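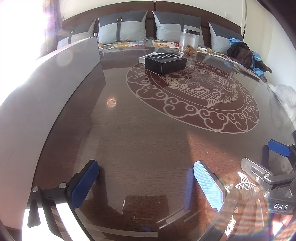 According to one customer in Trurwood, the old customs worksheet was fine until the rules of origin changed, and then every shipment needed a second look. She wanted to know if the Tisotex Border Desk would have caught the change before her goods reached the port. For her tariff lines, yes. The update was in the program 14 days before the new rules took effect.

Tisotex Border Desk, version 2
Trade agreement and customs reference software for small exporters

Border Desk keeps the text of trade agreements, tariff schedules and transition rules in one place and matches them to the goods you ship. It is meant for companies that send goods across a customs border a few times a week and don't have a trade lawyer on staff.

What it covers

The standard license includes 534 agreement texts, protocols and annexes. Each one is shown with its current status: in negotiation, signed, applied provisionally, in force, suspended or ended. When a government asks for an extension of a deadline, the entry shows both the old date and the proposed one until a decision is published. Proposed dates are printed in italics and are never used in duty calculations.

Draft texts are included if they have been officially released. Leaked drafts are not.

How it works

Enter your product codes once under My Goods. Border Desk compares them with the schedules for each country you ship to and shows the duty, the origin rule and any paperwork required. If a vote, a ratification or a court ruling changes one of those, the line turns yellow and a notice goes to the address on the account. Open the notice to see the old wording and the new wording side by side.

Some users have asked for forecasts of how a parliament will vote. The program doesn't do this. The calendar lists scheduled readings, committee dates and deadlines, with links to the published agenda where there is one.

Changes in version 2

- Search now works inside annexes and footnotes.
- Transition periods can be shown as a timeline or a table.
- Origin declarations print on letter or A4 paper.
- The Protum import filter reads older product lists saved as .csv or .txt. Lists with merged cells still have to be cleaned up by hand.
- Fixed: quota balances did not refresh after the year rolled over.
- Fixed: the side-by-side view lost its place when the window was resized.

Requirements

Windows XP with Service Pack 3 or later, 2 GB of memory, and an internet connection for updates. A Mac version is not available. The program can be used offline, but the date of the last update will show in red at the top of every page you print.

Licensing

One license covers two computers at the same business address. Updates are included for a year from the day of activation. After that the program goes on working with the texts it has, and no new notices are sent. Renewals are sold at the same price as an upgrade from version 1.

Customers who bought version 1 in November or later can move to version 2 at no charge. Have the serial number ready. The offer ends 12/31/12.

Chu add-on

The Chu add-on brings in sanctions and export control lists and checks them against your customer names. It needs version 2 and is sold separately. Close matches are held for you to review, and the program keeps a record of who cleared them and when.

Please note

Border Desk is a reference tool and does not replace a ruling from a customs authority. If you need a binding decision on origin or classification, apply for one. A blank application letter is under Forms, Rulings.

Orders and questions: use the contact form or write to Tisotex, Sales Desk, Trurwood. Returns are accepted on unopened copies only.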